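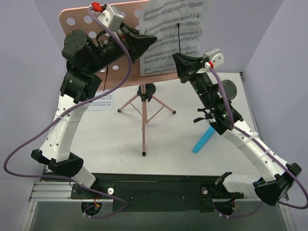

Figura 1. Estante de música cor-de-rosa com uma partitura, entre dois braços robóticos.

Relatório de projeto: a publicidade da carrinha Skikora e o que os compradores dizem dela
Unidade curricular de Marketing Automóvel
Grupo: Ignacio Retamal, Diane Kennedy, Aksel Gunnlaugsson
Orientador: Ghislain Robichaud

1. Ponto de partida

A proposta inicial do grupo era mostrar que a campanha "Feita para a lama" tinha aumentado as vendas da Skikora de caixa aberta na região de Gristville. Ao fim de duas semanas deixámos de acreditar nessa formulação. O importador, a Paquette, atribui à campanha toda a subida do segundo trimestre, mas em junho entrou também em vigor um desconto de frota, e o material que nos foi entregue não separa uma coisa da outra. O título do relatório mudou por isso.

2. Dados

A Paquette cedeu-nos uma folha com 3415 pedidos de informação recebidos pelo site. Desses, 288 resultaram em ensaio na estrada. Não sabemos quantos ensaios deram em venda; pedimos o número duas vezes e recebemos um folheto.

Enviámos o nosso inquérito a quase 400 proprietários e obtivemos 214 respostas válidas. A lista de contactos veio do próprio concessionário de Serthorpe, o que nos parece um problema sério: quem ficou zangado com a marca dificilmente continua na lista. O Hamish MacBrayne, chefe de vendas em Serthorpe, discorda e pediu que a sua opinião ficasse registada. Fica.

3. O que encontrámos

A maioria dos inquiridos lembra-se do anúncio do rio. Lembrar-se é pouco. Quando perguntámos o motivo da compra, as respostas mais frequentes foram o preço, a altura da caixa de carga e a proximidade da oficina. O anúncio aparece muito atrás, e algumas pessoas confundiram-no com o de um concorrente.

Também comparámos a capacidade de passagem a vau anunciada com a do manual do condutor. O manual fala em água parada e velocidade reduzida. O anúncio mostra uma corrente e uma velocidade que ninguém no grupo tentaria, muito menos com um carro ainda por pagar. A letra pequena surge no ecrã durante menos de dois segundos.

4. Limitações

O inquérito foi feito só em português e só por correio eletrónico. A pergunta 6 estava mal redigida (misturava conforto e ruído) e foi retirada da análise. A Diane defende que a pergunta 9 devia ter saído também. Os outros dois mantiveram-na, com reservas.

5. Conclusões provisórias

Não conseguimos confirmar a relação entre campanha e vendas, e duvidamos que a Paquette a consiga confirmar com os dados que tem. Para um trabalho seguinte seria preciso o registo de vendas por mês e por tipo de cliente, antes e depois do desconto.

Anexo A: guião do inquérito
Anexo B: correspondência com a Paquette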